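Skuvitz Folding Fire Grate -- quick review

Feb 14, 2023

Short version: good grate, bad bag. Bought it in November for backyard dinners and the odd night at the campground, 24 fires on it so far. Writing this fast before I go split more kindling.

Setup. Legs fold out, grate drops on top, done. Takes me 2 minutes, longer with gloves. The hinge pins are stiff when new. A little cooking oil on them and they loosened right up. Sits level on gravel, less so on wet grass. One leg sinks, you shim it with a flat rock, fine.

Cooking. Bars are close enough together that brats don't fall thru. Foil potatoes did great down at the edge. My old Liapis grate sagged in the middle under a full cast iron pan, this one hasn't. Heat comes up uneven if the wood is damp but thats the wood's fault.

Cleaning. Wire brush while it's warm, wipe down, light coat of oil. Skip that last part and you get rust spots in a week. Ask me how I know.

The bag -- ugh. Zipper went on the fourth trip. Shayne Ruddock next door has the same grate and his bag split down the seam. I use a feed sack now.

Price. I paid $87. Worth it if you cook outside a lot. If you only roast marshmallows, get a stick.

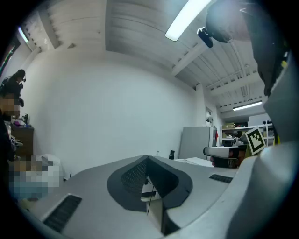

Who should buy it

Car campers, backyard people, anybody tired of balancing a pan on rocks. Not backpackers, way too heavy. Would buy again, would like a better bag.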